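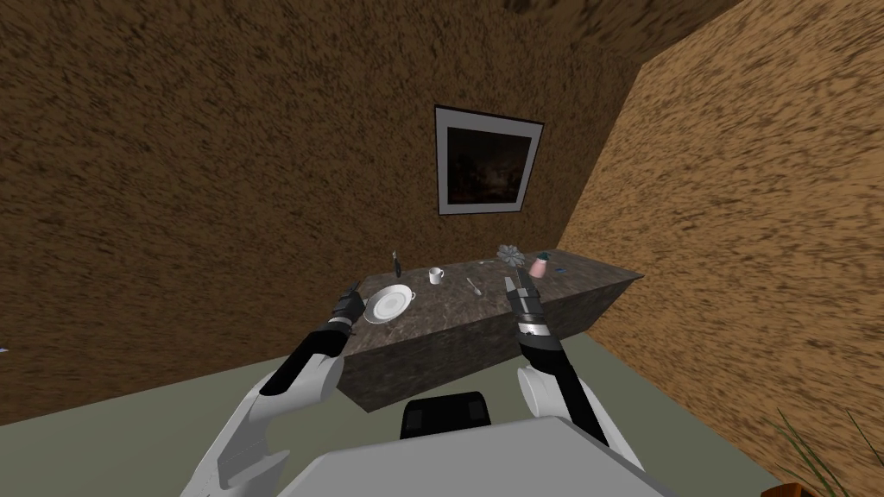 Administrator Guide > Remote Access > Section 5

Setting Up Hosted Desktop Access for a New Client Company

Use this section to connect a client company's bookkeeping files to the Gollonex hosted desktop. You must be signed in with an administrator account. Staff accounts can view the Companies page but cannot save changes to it.

Before you begin

Confirm that the client's signed service order is on file. Have the company file, its administrator password and a list of the staff who will need access. The company file must be closed on all local computers before it is uploaded.

CAUTION: Do not upload a file while payroll is being processed. Entries made after the upload has started are not carried over and must be keyed again by hand.

Creating the company

1. Sign in to the Gollonex console and select Companies, then Add Company.

2. Enter the legal name of the company as it appears on the service order. The name cannot be edited once the first user has been added.

3. Under Data Center, choose Lalberg or Druter. Companies that share users should be placed in the same data center.

4. Select Upload File and browse to the company file. Leave the browser window open until the status reads Received.

5. Open the file from the hosted desktop and compare the trial balance with the client's local copy. If the totals differ, stop and contact Support before adding users.

NOTE: Files created in older desktop editions are converted when they are first opened. A converted file can no longer be opened in the older edition. Keep the original in a safe location until the client has approved the hosted copy in writing.

Adding users

6. On the company's page, select Users, then Invite.

7. Enter each person's work e-mail address and assign a role. Every company must have at least two users with the Manager role.

8. Select Send. Each invitation expires after 15 days. An expired invitation can be sent again from the same page.

9. Ask each user to set a password of at least 16 characters and to register a phone for sign-in codes. Shared passwords are not permitted under the terms of service.

Printing and scanning

Local printers are detected when the user signs in. If a printer is missing, sign out, confirm that the printer is turned on and sign in again. Check printing requires the Ofori print client – available from the Downloads page – on each computer that will print checks. Align the check stock with a blank test page first.

CAUTION: Disconnecting is not the same as signing out. A disconnected session keeps the company file open and may prevent other users from switching to single-user mode.

Section reviewed 04/05/2024 by Elango Annamalai, Client Systems.

Related topics
Changing a User's Role
Restoring a Company File from Backup
Moving a Company Between Data Centers
Ofori Print Client: Installation
Release Notes for June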